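Collecting at Home: Frequently Asked Questions

Last updated 2 Mar 2024

These are the questions that come in most often from people recording household tasks for the Kavstead folding set. If yours isn't answered, write to Chaimae Soliman through the contact form and put your collector number in the subject line.

General

What are you collecting?

Short recordings of ordinary household handling: folding clothes, hanging them up, making a bed, clearing a table, putting things in drawers. The current round is clothing only. You do the task with the hand-held gripper, and the camera on the gripper records what it sees while you work. The recordings are used to train a system that learns to do the same jobs by copying many examples of them.

Do I need any technical background?

No. Most collectors have none. If you can fold a jumper and follow a checklist on your phone you can do this. The first few sessions feel slow and most people speed up by the second week.

How many recordings make up a full set?

A full clothing set is 700 accepted recordings. Only accepted ones count, so a recording sent back to you for a retake doesn't add to the total until the retake goes through. You can stop before the end and still be paid for what was accepted.

Does it have to be my own home?

It can be any home where you have permission to record. We want real rooms. Please don't hire a studio or use a showroom. We have plenty of bare tables against white walls already, and the system does badly on beds, sofas and anything soft.

Setting up

Should I tidy the room first?

Only as much as you need to work safely. Clear the patch where you will fold and leave the rest. Books, plush toys, pillows, bags and papers on the desk can all stay where they are. What we do ask you to remove is anything private: letters with an address showing, bank cards, medicine labels, family photographs. If something private can't be moved, cover it.

Can I work on a bed?

Yes, and about half of us prefer it. A bed gives under the gripper, so you will have to press less and lift earlier than you would on a table. Pull the blanket reasonably flat before you begin. Small ridges are fine. If the blanket comes up with the garment during a fold, let go, smooth it and carry on with the recording. A correction in the middle is useful to us and you don't need to start again.

What about light?

Daylight is best, with the curtains drawn if the sun is direct. Sheer curtains are fine. Avoid a single strong lamp behind you, as your shadow will fall over the garment each time you reach forward. Don't change the lighting halfway through a batch. If it gets dark, end the batch and open a new one.

Which clothes should I use?

Whatever is in the wardrobe, as long as it is clean and dry. For each batch, choose garments of different weights. T-shirts are easy and everybody sends them, so from October onwards the checklist has limited them to a quarter of each batch. Hooded tops, zipped jackets, padded coats and trousers are all wanted. Prints and logos are allowed. Slogans you wouldn't want a stranger to read are best left out.

Recording

How should the garment start?

There are two starting states and the checklist tells you which one to use.

Flat start: the garment is spread face-up with the sleeves out to the sides. Zips are done up or left open as the checklist says.

Dropped start: hold the garment at shoulder height, let it fall on to the surface and leave it as it lands. Don't improve it. Dropped starts take longer and are paid at the higher rate.

How do I fold a zipped hoodie?

This comes up every week. From a flat start, the order we ask for is: one sleeve in across the body, then the other sleeve, then the hem up towards the chest, then the hood down over the top. Take hold of a sleeve at the cuff, where the cloth is thick enough for the gripper to close on it cleanly.
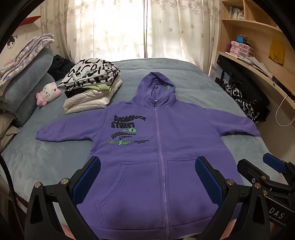
Keep the zip out of the grip when you bring the hem up. The pads slide on the teeth and you will lose the fold. Take the cloth a few centimetres to one side, lift, lay it down, then do the same on the other side. If the front pocket bunches, flatten it with closed fingers. That counts as part of the task and should be left in.

May I use my other hand?

Not on the garment. In single-gripper tasks your free hand stays out of view from start to finish. If a task needs both sides lifted at once it will be marked as a pair task on the checklist, and you should have been sent 2 grippers. If you have only one, skip pair tasks and tell us.

How fast should I go?

A little slower than you would by hand. The two faults we see most are closing the fingers before they have reached the cloth and moving off before they have shut. Reach, close, pause for a breath, then lift. Iara Quezada, who reviews most of the clothing batches, would like it known that the pause can be very short.

Where should the camera point?

It is fixed to the gripper, so it goes where your hand goes. Try to begin each recording with the whole garment, or most of it, in view. After that, stop thinking about the camera. People who try to keep the shot nice end up moving their wrist oddly, and the system learns the odd wrist too.

The cable gets in the way. What can I do?

Run it up the outside of your forearm and use the two soft straps from the kit, one near the wrist and one above the elbow. Leave enough slack to turn your hand over. If it still crosses the lens, move the lower strap towards the elbow. Please don't use sticky tape on the housing.

What if I make a mistake?

Keep going if the task can still be finished. A missed grasp followed by a good one is an accepted recording. Stop and discard if:

the garment falls off the bed or table
someone walks into view
your free hand touches the garment
the gripper light turns red

Discarded recordings are deleted from the phone straight away and we never see them. There is no penalty.

Can I fold the same garment again and again?

Up to five times in a batch, with a different position each time. Turn it, move it along the bed, or swap the surface. Ten recordings of one top in exactly one place teach the system very little, and the review team will send most of them back.

After recording

How do I upload?

Put the phone on charge, connect to your home wifi and open the Dretex app. Uploads run overnight. A full batch takes around 2 hours on an ordinary connection. Don't use mobile data unless you have no limit on it.

How long does review take?

Normally three working days. Each recording is watched once at double speed, and anything doubtful is watched again by a second person. You will see one of three marks: accepted, retake, or not usable. A retake always comes with a note. If the note isn't clear, reply to it in the app and the same reviewer will answer.

Why was my recording marked not usable?

The usual causes are a dirty lens, a start with the garment already partly folded, or a label that doesn't match what was done. Wipe the lens with the cloth in the kit before each batch. For labels, pick the garment type from the list even if it isn't a perfect match, and use the comment box for anything else. "Hoodie, zipped" and "hoodie, pullover" are separate types and should be kept apart.

Who sees my recordings?

The review team, led by Tarek El Sherbiny, and the people who train the system. Recordings are stored without your name. Sound is not recorded. If a person appears in one, it is removed at review. You can ask for any batch to be deleted for up to 90 days after upload, and you don't have to say why.

Equipment

How do I look after the gripper?

Wipe the pads with a damp cloth at the end of each day. Lint from fleece and brushed cotton builds up on them and they start to slip. Check the screws on the fingers once a week and tighten them by hand with the small key. Don't oil the linkages.

The fingers don't close evenly. Is it broken?

Probably not. Open and close the gripper ten times with nothing in it, then run the check in the app under Tools. If one finger still lags, post it back in its box using the prepaid label. Nouhaila Tahiri handles repairs and a replacement normally goes out the same day yours arrives.

Do I keep the kit at the end?

No. The gripper, cable and phone come back to us within two weeks of your last batch. You can keep the straps and the lens cloth.

Payment

When am I paid?

Every second Friday, for everything accepted up to the Wednesday before. Flat starts, dropped starts and pair tasks are listed separately on the statement.

Are retakes paid?

Yes, at the normal rate once they are accepted. The first attempt isn't paid. If you think a retake was asked for unfairly, use the query button within seven days and a reviewer who hasn't seen it before will look at it.

Can someone else in my household record too?

Yes, but they need their own collector number and their own short training call. Please don't share one number between two people, even if you share the gripper. Gráinne Cullinane books the training calls, and there are evening slots on most weekdays.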